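Erst der Rahmen, dann der Roboter

Wer in einer Gemeinschaftswerkstatt einen zweiarmigen Tischaufbau plant, spricht zuerst über Arme. Reichweite, Nutzlast, Getriebespiel, Preis. Über den Tisch spricht man am Schluss, wenn das Geld ausgegeben ist. Ich halte diese Reihenfolge für falsch und will das an unserem eigenen Aufbau begründen, den wir in der Werkstatt Drosmont seit Mai betreiben.

Der Vorgänger stand auf einer Werkbank am Fenster. Die Arme waren dieselben wie heute, die Steuersoftware (intern Prandik genannt) im Wesentlichen auch. Gegriffen wurde vormittags ordentlich, am späten Nachmittag schlecht. Mansa Appiah hat damals zwei Wochen lang Regelparameter verändert, bevor wir die Protokolle nach Uhrzeit sortierten. Von 77 Fehlgriffen lagen die meisten in den Stunden mit schräg einfallender Sonne. Die Regelung war in Ordnung. Die Bildauswertung hielt Schattenkanten für Objektkanten.

Der jetzige Aufbau hat deshalb einen eigenen Rahmen, schwarzen Stoff als Wand und eine mattschwarze Platte. Als Arbeitsfläche dient eine weiße Unterlage. Das ist billig, und es hat mehr gebracht als jede Änderung am Code.

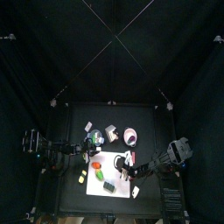
Beide Arme über der weißen Unterlage, dahinter die Schalen.

Gegen diese Bauweise gibt es einen ernsthaften Einwand. Lenuța Surdu hat ihn am deutlichsten formuliert: Ein System, das nur im schwarzen Zelt funktioniert, hat über Küchen nichts gelernt. Das stimmt. Sie würde am liebsten auf einem gewöhnlichen Esstisch mit gewöhnlicher Lampe arbeiten und die Fehlgriffe in Kauf nehmen.

Ich teile das Ziel, aber nicht den Weg. Solange Licht, Hintergrund und Lage der Armbasen gleichzeitig schwanken, lässt sich kein Fehler einer Ursache zuordnen. Im geschlossenen Rahmen kann man die Störungen einzeln wieder einführen, zuerst eine seitliche Lampe, dann eine gemusterte Unterlage. Wer ohne Rahmen anfängt, bekommt alle Störungen auf einmal und kann keine davon abschalten. Für ein Labor mit eigenem Personal mag das tragbar sein. In einer Werkstatt, in der abends zwei Stunden am Stück zur Verfügung stehen, ist es das nicht.

Großzügiger wäre ich bei den Objekten. Spielzeuggemüse ist bequem, weil es leicht ist, nicht fault und kräftige Farben hat. Genau deshalb sollte es nicht allein auf dem Tisch liegen. Ein schwarzer Becher mit Henkel, eine durchscheinende Schale oder eine flache Karte auf schwarzem Grund stellen andere Anforderungen, und zwar an Kamera und Greifer getrennt. Unser Satz, in den Unterlagen als Risdale geführt, mischt beides. Von bisher 2401 aufgezeichneten Durchläufen sind mir die mit flachen Teilen die nützlichsten, obwohl ihre Erfolgsquote die schlechteste ist.

Zur mechanischen Seite nur so viel: Die Armbasen gehören an den Rahmen, nicht auf die Platte. Bei der alten Werkbank verschob sich der Nullpunkt bei schnellen Bewegungen um bis zu 20 Millimeter - danach war jede Kalibrierung wertlos. Kabel führt man so, dass sie in keiner Armstellung auf Zug kommen. Und vor dem Bespannen prüft man die Diagonalen, denn mit Stoff am Rahmen tut man es nicht mehr.

Für die nächste Ausbaustufe liegt ein Antrag über 3000 Euro vor, überwiegend für bessere Greifer. Ich werde dagegen stimmen, solange nicht ein Teil davon in eine feste, dimmbare Beleuchtung geht.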